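Print this story
E-mail this story

Hardware aisle comes back to Tambridge

Posted 1st March

TAMBRIDGE — You can buy a screwdriver in town again. Sotico, the general store on Luo Street, has opened a small tools section in what used to be the greeting cards corner, and people were in there before the price labels were all up.

It has been a long gap. The old Maltis hardware shop closed last February when the lease ran out, and after that it was a drive out to the highway for anything from a picture hook to a can of wood filler. Or borrow from next door. Or go without.

"I had a cabinet door hanging off by one hinge for most of the winter," said Jonalyn Yap, who manages the store and was still restocking when we stopped by. "One screw. I was not going to drive 40 minutes round trip for one screw, and I figured if I was putting it off then so was everybody else."

So she asked. A sheet of paper was taped up by the register in the fall, with a pen on a string, asking shoppers what they could not get in town anymore. It came back with 397 entries, a fair number of them the same person asking for cat litter. Hand tools came out on top, then light bulbs, then tape. Sotico already sold tape. Yap said that told her something about where the tape was.

The cards have moved to a spinner near the front window. The carpet in the corner came up, the wall was patched and painted, and new pegboard went in along with hooks and label holders. The fitting-out took two evenings, after closing. Yap said the hardest part was finding the studs, the building being as old as it is, and they had to move one panel over after the first try came out crooked.

Opening stock is about 1000 items, counting each box of screws as one. Screwdrivers, pliers, tape measures, utility knives, a few hammers, wall plugs, sandpaper, the usual. No power tools. Yap said she doesnt have the room and does not want to be handling returns on drills. 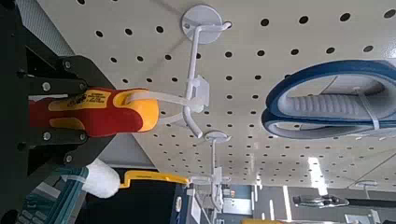 Screwdrivers have been the quickest sellers so far, which surprised no one at the register. Most are hung singly so shoppers can pick the one size they need. Sets are on the bottom shelf, in boxes. Yap said people kept asking for the single ones, nobody wants another set of twelve where they only ever use the same couple.

Mark Anthony Tan was one of the first through the door. He does small repairs for a few of the rental houses by the river and used to be in Maltis most mornings.

"I lose them," he said of his screwdrivers. "They go down behind a water heater and that's it, gone. I'd been making do with a butter knife and I'm not proud of it."

He left with a flat head, a Phillips, a roll of sandpaper and a complaint about the picture wire, which he said was too thin for anything heavier than a calendar. Yap wrote it down.

Prices are a bit above what the big stores on the highway charge. Yap does not argue with that. A small shop buys small, she said, and she would rather have a short rack that is full than a long one with gaps. She added that anybody who adds in the gas will come out about even. Tan, asked for a view on the prices, said he had no view, he had already paid.

Not everyone is happy about the move. A few regulars told us they liked the cards where they were, in the quiet corner, where you could stand and read them all before picking. The spinner by the window squeaks and it gets the draft from the door. Yap said it will be oiled. The draft she can't do much about.

There is also the matter of keys. Maltis cut keys, and the machine went with the rest of the fixtures when the place closed. More than one person at the register asked if Sotico would be doing the same. Not for now. Yap has priced a machine and said it would take up most of the counter, plus somebody would have to be trained on it. She is leaving it until the summer to decide. Paint mixing, also asked for, is a flat no.

Garden things are more likely. 64 packets of seed are already on order, along with gloves, twine and some hand trowels, and they should be out by the time the ground is workable. They will go at the end of the tool wall — there are a few hooks being kept back for it. If the seed goes well she will try bulbs in the fall.

The old Maltis building is still empty, paper on the windows. The name is still over the door, minus the S. There was talk over the winter of a sandwich place going in, but the for-lease board was still out front when we walked past and no one we asked knew anything more.

Back at Sotico the sheet of paper is staying up. A new one, the first being full. When we looked there were requests for furnace filters, a plunger that works, mouse traps, and again, the cat litter.

"It's in aisle two," Yap said. "It has always been in aisle two."

The tools section is open during regular store hours, entrance on Luo Street. The side door is still blocked by the old carpet, which is waiting on a pickup, so use the front. Shoppers who have a Maltis gift card in a drawer somewhere should note Sotico can not take them, the two businesses were never connected. Yap says she has been asked that alot.

Items missing from the wall can be ordered at the register, with no deposit needed on anything small. Orders go in at the end of each week and are normaly ready the week after.

Print this story
E-mail this story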